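Speaker notes, Thursday session: Running a small village archive
Alois Zaugg, Hullach local history group

Slide 1. Welcome. Thank Corina Camenzind for the room and the projector. Say that questions are fine at any point.

Slide 2. Who we are. Hullach has had a local history group since 2010. Before that, the papers were in two places: the school attic and Hubert Kälin's spare bedroom. Hubert had most of the church choir records and all of the old dairy account books. He let us have everything on one condition, that the dairy books stay together.

Slide 3. What people bring us. Mostly photographs, then letters, then school reports. We also get a lot of newspaper clippings, and we turn most of those down. The regional library already has the papers on film. Say this kindly if someone in the room has brought clippings.

Slide 4. Sorting. Keep things in the order they came in until you know why they were in that order. I broke this rule with the Virngate letters. I sorted them by date and lost track of which ones had been tied together. Johanna Schnyder worked out most of the bundles again from the string marks, and it took her a winter.

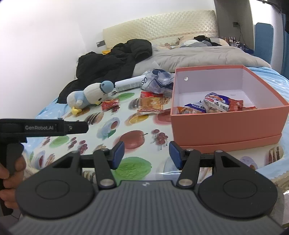
Do you need special boxes to get started? Clean cardboard boxes will do for the first year, as long as they are dry, off the floor and not packed tight. Buy acid-free folders first and the good boxes later.

Slide 5. Labels. Soft pencil only, on the back, near the edge. Never ballpoint. No sticky notes, even for an afternoon. If the back of a photograph is glossy and won't take pencil, put it in a sleeve and write on the sleeve before the photograph goes in.

Slide 6. Names. Ask for the full name, the name the person went by, and the house. In Hullach the house name is often more use than the family name. Tell the story of the two wedding portraits here, but keep it short. (Same surname, same year, different farms. We had them swapped on the wall until a granddaughter came in.)

Slide 7. Scanning. Brayan Betancur set up our scanning and will take technical questions after the break. The main points are these. Scan the back as well as the front if there is any writing. Give the file the same number as the folder. Keep one copy in another building — ours is at Corina's.

Our first batch was 200 photographs. We scanned them all before we had agreed on a numbering system, then had to rename every file. Settle the numbers first, write the system on one sheet of paper and tape it inside the cupboard door.

Slide 8. Recording people. Sit at the kitchen table if they offer it. Turn off the radio. Let the first ten minutes go wherever they go, then start on your list. 50 minutes is long enough for one sitting, and most people are glad to be asked back.
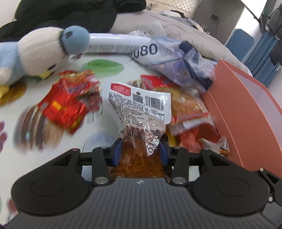 Bring a photograph or two from the right years and put them down when the talk slows. A class picture works best. People will name the whole back row and then tell you who moved away and where to. Write the names down as they come, even if the recorder is running, and check the spelling before you leave.

Slide 9. Permission. One page, plain words, signed on the day. It should say who can listen, who can copy, and what happens to the recording if the group closes. Have spare forms on the side table. Johanna has the current version, so ask her before printing more.

Slide 10. Next steps. The open afternoon is in April. Anyone who wants to help with the dairy books should speak to Hubert.

Break, then Brayan.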